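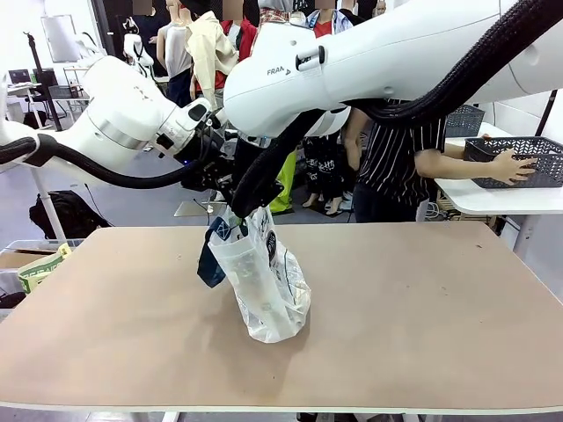
Okay, bag thread. I have been meaning to write this for weeks and my tea is still hot, so let's go.

I sell secondhand yarn and fabric remnants out of my spare room. Small stuff, mostly. Last year I shipped 388 parcels and I'd say the thing people ask me about most is the bags. So, bags!

First, I like clear. You can see what's in there without opening it, and when you have a shelf full of nearly-the-same blue you will be so grateful. I went through a phase of pretty opaque mailers and spent my evenings peeking into every one of them.

The crinkly kind of plastic is my favorite to work with. It holds a bit of a shape, so you can stand it up on the table and drop things in from the top. The soft floppy kind just lies down on you and you need a third hand.

My way of closing one – stand it up, pat the contents down, then gather the top from both sides toward the middle. Both hands, same time. If you start on one side and chase it around you get that big ear of plastic sticking out and then the tie slides off.

Press the air out BEFORE you gather. I know, I know, obvious. I still forget and end up with a balloon.

Ties. I've tried twist ties, ribbon, those little plastic clips, rubber bands. Rubber bands went brittle on me over one summer in the closet. Ribbon looks the nicest and takes forever. I use cotton string now, wrapped around a couple of times with a bow so it comes undone easily.

Tags go near the top, off to one side, hanging. If it's in the middle it gets swallowed up when you gather the plastic. Dark tag with white writing shows up really well against a clear bag, even in my terrible spare room light.

I got my last roll of tags from Greltow, 156 on a roll, navy. Somebody asked me for the shade and I do not know the shade, it just said navy, sorry!!

Table stuff. I keep the middle totally clear for whatever I'm bagging and everything else goes on a second table to the side. Baskets live over there. Gray mesh ones are great for this, they don't collect fluff the way my old wicker ones did and you can see when one's getting low.

Two baskets minimum. One for waiting, one for finished. When I only had one I mailed a lady in Kowalczyk somebody else's mohair (she was very sweet about it and then bought the mohair).

Also put the baskets where you can reach them without walking. I moved mine over by an arm's length in May and it felt like getting a new room.

Do I reuse bags? Yes, tons. If it has a logo or printing on it I don't care, I pop my own tag on and off it goes. Crinkles don't bother me either. The only ones I toss are the ones with a split in the bottom corner, check there first.

Someone's going to ask about a heat sealer. I borrowed one, sealed 24 bags, and then needed to get back into most of them to add a care card. Back to string.

Anyway the next batch goes up tonight, lots of greens, one very loud orange. Send me your bag questions and I'll get to them after dinner – and if you have a source for bigger clear ones that stand up on their own, please please tell me.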